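Fit the Board Before You Fit the Processor
By Gleice Figueiredo

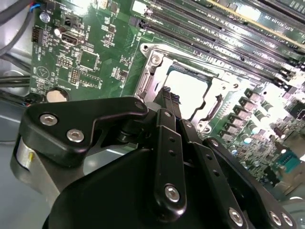

A green motherboard in its light gray chassis, with the load plate of the processor socket open.

Most build guides put the processor in while the motherboard is still on the bench. The argument is access: there are no case walls in the way and the light comes from every side. I followed that order for years and no longer recommend it for shop work.

The contact area is the most delicate part of the board, and fitting the processor early does protect it. What it doesn't protect is the processor. A populated board then has to be lowered over the standoffs, shifted until the holes line up, and screwed down. If a cooler is already attached, its weight hangs off the board through all of this. Leave the plastic cap on the socket instead, mount the board bare, and the awkward handling is finished before the expensive part leaves its tray.

There is also the matter of flex. A board lying on a foam mat gives slightly when the load lever is pressed. A board screwed to a metal chassis gives less, and the lever force feels more consistent from one unit to the next.

Érica Frota, who runs the bench at Javik, disagrees with me on lighting, and she has a point. Overhead lamps glare off the contacts and can hide a bent pin completely. My answer is to turn the chassis and inspect again from a second angle, with a hand lamp held low. It adds 20 seconds. On a batch of 70 machines that is a little over 23 minutes, less time than I have spent straightening one damaged socket.

Small cases are the exception. If the power supply bracket overhangs the socket, bench fitting is still correct. For anything with an open side and clear space above the retention frame, mount first, uncap, inspect twice, then seat the processor and close the plate.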